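双腕アーム作業台の運用ルールをつくる
Flinier工房 Nestance班 プロジェクト報告
執筆:Mohit Katiyar、Duyên Cù(第3章と第5章の一部はConsuelo Chambi)

1. はじめたきっかけ

Nestance班は、卓上の双腕アームで食器を扱う動作を集めています。皿を寄せる、ボウルを皿に載せる、棒状のものを器に入れる、といった地味な作業です。でもこれが本当に面白くて、左右の腕が初めてきちんと皿を受け渡せた日は、班の全員で声を上げてしまいました。

その勢いのまま新しい人がどんどん入ってきて、困ったのがルールでした。前の年度から引き継いだ紙は全部で18項目あり、順番もばらばらで、「気をつけること」のような書き方が多く、読んでも手が動きません。同じ台を使っているのに、電源を入れる順番も、止めるときの声のかけ方も、人によって違っていました。

そこで7月の最初の打ち合わせで、データ集めと並行してルールを一から書き直すことに決めました。書き直したものには、Brulbergという名前をつけています(名前があると「Brulbergの4番どうなってる?」と話せるので、思いのほか便利です!)。この報告書は、その書き直しの記録です。

2. 進め方

最初にやったのは、古い18項目を一枚ずつカードに写して、床に広げることでした。そのうえで、誰かが実際に困った場面とつながるカードだけを残しました。つながらなかったカードも捨ててはおらず、封筒に入れて棚に置いてあります。

次に、作業中に「あ、危ない」「やり直し」と思ったことを、その場で短く書き留めるノートをつくりました。名前は書かず、何時ごろ、どの動作で、どちらの腕か、だけです。全部で290回以上の試行をしたあいだに、このノートには11件のメモがたまりました。人がけがをした例はありません。いちばん多かったのは、アームのケーブルに関するもの、次が声かけの行き違い、その次が食器の置き方でした。

ケーブルの話が多かったのは、正直なところ予想外でした。私たちは指先と皿がぶつかることばかり心配していて、ケーブルの輪が肘の動きにつられてどこまで下りてくるかを、ほとんど見ていなかったのです。正面に座っていると、腕の先に目が行きます。しゃがんで、皿の高さから見上げるようにして初めて、どこが垂れてどこが張るのかがわかりました。この「しゃがんで見る」は、そのまま始業点検の一項目になっています。
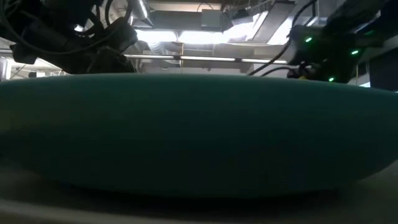

点検の項目は増やすより、やる場所を決めたほうがいいんじゃないか、とSanne De Smetが中間発表のあとに書いてくれました。項目が多いと立ったまま目で追って丸をつけるだけになる、しゃがむ場所に印があれば体が先に動く、という意見です。ケーブルは静止しているときに見ても半分しかわからないから、腕をいちばん伸ばした姿勢と、いちばん畳んだ姿勢の両方で確かめてほしい、とも。

この意見は大当たりでした! さっそく次の週に取り入れて、点検の紙を「何を見るか」の順から「どこに立つか、どこにしゃがむか」の順に並べ替えました。歩く順に書いてあるだけで、抜けがぐっと減った気がします。腕を伸ばした姿勢と畳んだ姿勢での確認も、そのまま2番の文章に入れています。

3. Brulbergの七つの決まり

18項目は最終的に七つになりました。全文は台のそばに貼る版と同じものです。

1番 始める前に、自分が左の腕を見るのか右の腕を見るのかを声に出して言う。
一人で両方を見ることは、しません。二人そろわない日は、食器の準備やデータの整理をします。

2番 ケーブルは、腕をいちばん伸ばした姿勢と、いちばん畳んだ姿勢で確かめる。
食器の縁と同じ高さまでしゃがんで見ます。引っかかりそうなら結束の位置を変え、変えた人がノートに書きます。

3番 台の枠と留め具に手をかけて、ゆるみを見る。
道具はいりません。押して、引いて、それだけです。ゆるんでいたら、その日はそこから直します。

4番 電源を入れるときも切るときも、床のテープの外に出てから声をかける。
返事は「はい」ではなく「右、離れました」のように、どちら側の人かがわかる言葉にします。

5番 腕が動いているあいだは、台の上に手を入れない。
皿がずれても、棒が転がっても、止めてからです。惜しい試行ほど手が出そうになるので、この一行だけ文字を大きくしました。

6番 「止めて」は誰が言ってもよい。言われたら理由を聞く前に止める。
見学に来た人も、初日の人も同じです。止めたあとで理由を聞いて、勘違いだったとしても「ありがとう」で終わりにします。

7番 終わったら、次の人が最初に見る形に戻す。
食器を決まった場所に寄せ、腕を休ませる姿勢にして、ノートの最後の行に自分の使った時間を書きます。

4. 言葉を決めるのに時間がかかった話

七つのうち、文章を決めるのにいちばん時間がかかったのは4番と6番でした。

4番の最初の案は「安全な距離をとる」でした。書いた本人たちはわかっているつもりだったのに、試しに別の班の人に読んでもらうと、立つ場所がみごとに全員違います。一歩下がる人もいれば、部屋の入口まで行ってしまう人もいました(これはこれで安全です)。距離を数字で書く案も出ました。けれど、作業中に床の長さを目で測れる人はそういません。黒いテープの線を基準にする案が出たとたん、議論はあっさり終わりました。

6番では、「緊急のときは」という言葉を入れるかどうかで二時間近く話しました。入れるべきだという側の言い分は、ささいなことで止めると試行が無駄になる、というものです。Duyênは最後まで反対でした。緊急かどうかを考えている時間がいちばんもったいないし、新しい人ほど「これは緊急じゃないかも」と黙ってしまうからです。結局、一度その言葉を外して運用してみて、無駄な停止が多すぎたら戻すことにしました。戻さずに済んでいます。止まる回数は少し増えましたが、止まったあとの再開が早くなったので、夕方に片づけを始める時刻はほとんど変わりませんでした。

Geert Van Leeuwen先生からは、決まりの文に主語を入れるようにという助言をもらいました。「確認する」だけでは、二人いると二人とも相手がやったと思ってしまいます。1番で先に左右の担当を言うことにしたのは、この助言がもとです。そのおかげで、あとの文はいちいち主語を書かなくても「左の人」「右の人」で通じるようになりました。

5. 食器の置き方の申し合わせ

七つの決まりとは別に、食器の置き方についても短い申し合わせをつくりました。こちらは安全というより、データをそろえるための約束です。Consueloがまとめてくれたものを、ほぼそのまま載せます。

・大きい皿から先に置く。重ねる動作では、皿がいちばん下、ボウルがその上。
・色の近い皿どうしを隣に置かない。あとで映像を見る人が困る。
・棒や小物を器に入れる動作では、入れたあとの向きはそろえなくてよい。斜めのままでよい。
・片方の腕が器の縁に触れているあいだ、もう片方の腕は開いたまま台の上で待たせる。
・欠けた食器は使わない。見つけた人がすぐ外す。

三つめは、特に気に入っている約束です。はじめのころは、棒がまっすぐ入らないと全部やり直していました。でも人が台所で箸やスプーンを器に入れるときだって、向きなんてばらばらです。斜めのまま記録に残すと決めてから、やり直しが減って、動作そのものものびのびしてきました。

四つめの「開いたまま待たせる」には、まだ班の中でも意見があります。待つ腕をもっと高く上げておくべきだという人と、次の動作にすぐ移れる高さがいいという人がいて、今のところは右の腕が仕事をしているなら左の人が高さを決める、という形にしています。
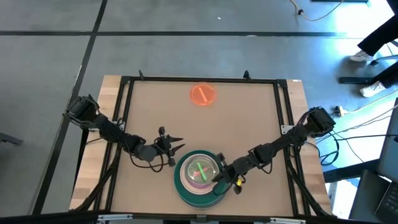 もう一つ、申し合わせに入れるか迷っているのが、重ねる場所です。台の手前寄りで重ねると人からはよく見えるのですが、左右の腕がどちらも遠くまで伸びるので、2番で確かめた姿勢にかなり近くなります。奥で重ねれば腕は楽になる代わりに、左右の間隔が狭くなって、腕どうしの近さが気になってきます。どちらがいいかは、次の期に両方を同じ回数だけ試して決めるつもりです。

6. 使ってみてどうだったか

Brulbergを貼り出してからの変化で、いちばんうれしかったのは、新しく入った人が初日から「止めて」と言えたことです。最初の一声が出たとき、右の腕を担当していたMohitは本当に一瞬で止めました。理由は「皿が少し浮いた気がした」。実際に浮いていたかどうかは、あとで記録を見てもはっきりしませんでした。でも、それでいいのです。そのあと二人で棒の入れ方の話になって、新しい動作の案が一つ生まれました。

うまくいっていないこともあります。

7番の、次の人のために戻す決まりは、片づけの時間が押すとどうしても雑になります。ノートの最後の行が空いている日が何度かありました。書く場所がノートの後ろのほうで見つけにくい、という声があったので、表紙の裏に移してみるところです。

床のケーブルも宿題です。アームまわりはかなり気をつけるようになったのに、台の外側、電源タップのあたりは七つの決まりのどこにも出てきません。人が歩くところなので、台の上と同じくらい大事なはずです。8番をつくるか、3番に足すかで割れていて、数を増やしたくない気持ちと、大事なことは独立させたい気持ちがぶつかっています。個人的には、3番を「枠、留め具、足もと」に広げる案を推しています。

それから、ノートPCの置き場所。台の横に置くと操作の人の目が画面に向きがちで、腕から離れる時間が長くなります。画面を見る人と腕を見る人を分けるべきかどうか、Virkの研究室の人たちにも聞いてみました。あちらでは声に出して「画面見ます」と言うだけの簡単なやり方をしているそうです。すぐまねできるので、次の打ち合わせで試します!

7. これから同じことをする班へ

古い決まりがあるなら、最初に捨てないでください。私たちの18枚のカードのうち、初めは意味がわからず封筒に入れた一枚に「先に右を畳む」とだけ書いてありました。終わるときに左から畳んだら、右のケーブルが皿の上をなでるように動いて、そこでやっと意味がわかりました。今は7番の補足として戻してあります。

決まりを読んでもらう相手は、できれば台を一度も触ったことのない人がいいです。慣れた人どうしで読み合わせても、足りない言葉を頭の中で補ってしまって、なかなか穴が見つかりません。読んでもらったら、感想を聞く前に、書いてあるとおりに立ってもらいましょう。

七つの決まりの貼り出し用の版と、点検の紙、カードの写しは、Flinier工房の共有棚のいちばん上の段、Nestanceと書いた箱に入っています。持ち出しは自由ですが、書き込みをしたら一枚コピーを箱に残しておいてください。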